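Status: evaluation release, February. Supersedes the pre-release notes shipped with the first kit.

# Pravum Door Kit: Cabinet Interaction Data and Reference Policy

This repository holds the data card, loader, and reference policy for the Pravum Door Kit, an add-on package for teams that already run an arm on a mobile or fixed base and want a starting point for hinged-door tasks. The kit is sold by Edex. The recordings were made by Erusex under contract, and the license terms in `LICENSE-DATA` apply to them separately from the code.

## Contents

| Item | Format | Notes |
|---|---|---|
| Demonstrations | one folder per episode | 439 episodes |
| Held-out set | same as above | 45 of the 439 |
| Reference policy | weights + config | trained without the held-out set |
| Loader | Python package `pravum_door` | no GPU needed |
| Mounting drawings | PDF | head camera bracket only |

The arm, gripper, and cabinet are not part of the package. Drawings for the cabinet are available from Edex on request.

## Task definition

Each episode covers a single door task on a low cabinet with a side-hinged door. There are 5 task labels:

- `open_from_closed`
- `open_from_ajar`
- `hold_open`
- `close_full`
- `close_to_ajar`

The label is stored in `meta.json` under `task`. It describes the instruction given at the start of the episode and says nothing about the outcome. Outcome is stored separately in `result`, which is `ok`, `fail`, or `unclear`. Episodes marked `unclear` are kept in the release; filter them out if your training setup can't handle a third value.

Contents of the cabinet are treated as clutter. They are not annotated and are not targets for any of the labels.

## Views

The head view is the only view the reference policy uses. It looks down over the cabinet top, so the upper panel hides much of the interior. The contact point on the door is usually easier to see than the hinges.
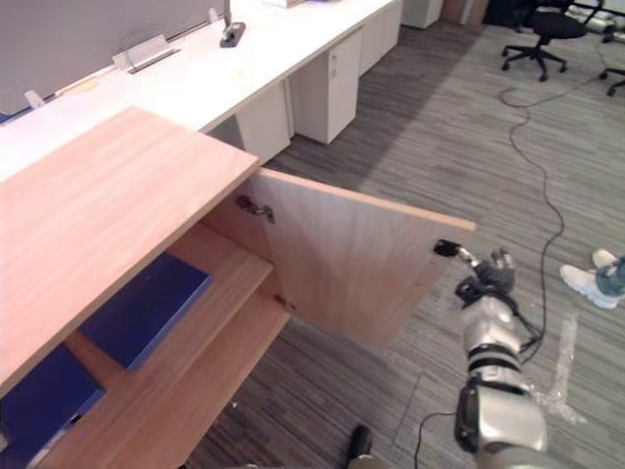 *Head view: gripper at the outer edge of the open door.*

Backgrounds were not masked. Desks, chairs, floor cables, and people's feet can appear in the head view, and we recommend leaving them in for training. A policy trained on cropped views did worse in our tests when the base was moved even a short distance.

Faces are removed by dropping the whole episode. No blurring was applied, and no frames were cut from the middle of an episode.

## Installation

```
pip install ./pravum_door
python -m pravum_door.check --data /path/to/episodes
```

The check script reads every `meta.json`, confirms that the frame count matches the joint log, and prints a list of folders that don't match. It exits with code 2 if any folder is missing its calibration file. Run it again after copying the data to a network drive.

Basic use:

```
from pravum_door import Episodes

eps = Episodes("/path/to/episodes", split="train")
for ep in eps:
 frames = ep.head()
 joints = ep.joints()
 label = ep.task
```

`ep.joints()` returns radians. The older `ep.joints_deg()` call still works but will be removed.

## Reference policy

The policy takes head frames and joint positions and returns joint targets. It was built on the Sabatier control stack, and the config file assumes Sabatier's joint naming. If your driver uses other names, edit `joint_map.yaml` before the first run. A wrong map does not raise an error.

Start with the torque limits in `safe.yaml`. The values in `default.yaml` are the ones used during recording and are too high for a light cabinet that isn't fixed in place.

## Known limitations

- Glass doors, sliding doors, and drawers are not covered.
- Door material is light-colored wood throughout. Transfer to dark or glossy fronts has not been tested.
- Two-arm episodes are not labeled as such. The second arm may enter the head view while idle.
- Contact force is estimated from joint current. There is no fingertip sensor data.
- Door angle is not recorded. Users who need it have to estimate it from the head view, and this is unreliable when the hinge side is in shadow.
- Time stamps come from the control computer. Camera delay was measured once and is given in `timing.md` as a fixed offset.

## Changes from pre-release

- Calibration files moved into the episode folders.
- `result` gained the value `unclear`.
- Fixed a loader bug that returned the last frame twice.
- Removed the wrist view from the default download. It is still available as a separate archive.

## Support

Kit owners can open a ticket through their Edex account. Include the output of the check script and your `joint_map.yaml`. Questions about recording conditions are passed on to Erusex and take longer to answer.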